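About Us – Huvthorpe Robotics Club
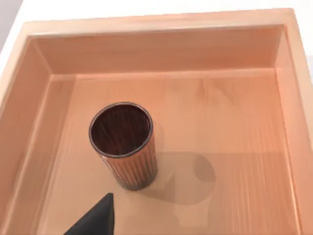 Yearbook supplement, p. 7

We are the robotics club at Huvthorpe school. Grades 8 and up, no experience needed. Started in the old print room, moved to the lab by the stairs, still there when the lab is open. This page last updated 4 November 2020, so if something looks off please write and tell us.

What we do. Mostly arms and grippers. This fall nearly all of it in simulation – a wooden tray, one ribbed cup standing in it, a black gripper coming in from the front. Sounds easy. The cup is tall and narrow and the approach has to be right or over it goes. Everybody writes their own approach code, then we swap and try to break each others.

The task is called Nurkis, after the folder it was saved in. We have logged roughly 1548 runs since August. Not all good ones. The log is open to members, please put your initials in the last column, people keep forgetting.

Teams. There are 2 this year, Brannigan and the other one, which still hasnt picked a name. Brannigan does the grasp planning. The other team does the tray, lighting, and cup models, and they are the ones to ask if your shadows look strange or the wood grain comes out stretched.

Competition. We enter the Brendusmont Open every year, pick and place division. Last time we went out in the second round – a timing bug, fixed now. This years rules are for a simulated entry plus a short written report. Report drafts go in the shared folder, not by email.

Joining. Come to any meeting, or log in from home, link is on the club board. You need a laptop that can run the simulator. If yours can't, we have school ones to lend, ask early. Bring a charger. Some Python helps but we teach teh basics in the first few weeks.

Parents – no fee this year. Permission form at the front office, same one as the other clubs.

Older project pages are being moved over, a few links are still dead.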